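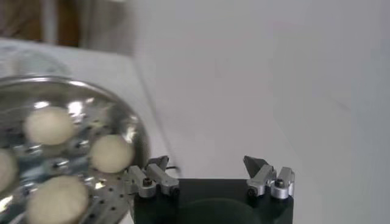
Most people in the beginners' group had never set dough on a steel steamer plate before, according to one regular at the Tallside Community Kitchen in Drolbridge, who learned on bamboo and said the change took some getting used to. The dough sticks sooner on metal, the regular added, and a light wipe of oil is worth the trouble.

The kitchen has added a second steamed bun class to its program after the first filled up within a day of being announced. Both will run through June in the ground-floor room on Wernance Street. The morning class starts at 10 a.m. and the evening class at 6:30 p.m.

A total of 316 people have taken a cooking class at Tallside since it opened, the kitchen said in its spring newsletter. Bread and soup were the most popular subjects until this year, when requests for steamed buns and dumplings went past both.

The classes cover plain buns only. People mix and knead their own dough, let it rise, shape it into balls and set them out on a perforated plate with room between them. Filled buns may follow in the fall if there is enough interest.

Flour, yeast and sugar are supplied by Kushwaha, the grocery store on the same street, which also sells the steel plates at a reduced price to anyone enrolled. The kitchen lends out steamers for the length of each class, so there is no need to buy one first.

Work is done at white tables along the wall, with clear glass bowls for the mixing. The kitchen switched to glass last winter so that people could watch the dough rise without lifting the cover.
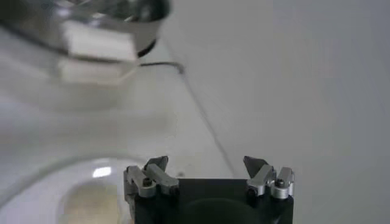

How to sign up

Places can be booked at the front desk or by phone during opening hours. Each class costs $3 for Drolbridge residents, and children under 12 can come free with an adult. People who were on the waiting list for the first class will be called before the remaining places are offered to others.

Those attending should bring an apron and a container with a lid for taking buns home. The doors open 15 minutes before each class. Parking behind the building is limited to 2 hours, and the lot on Wernance Street is free after 6 p.m.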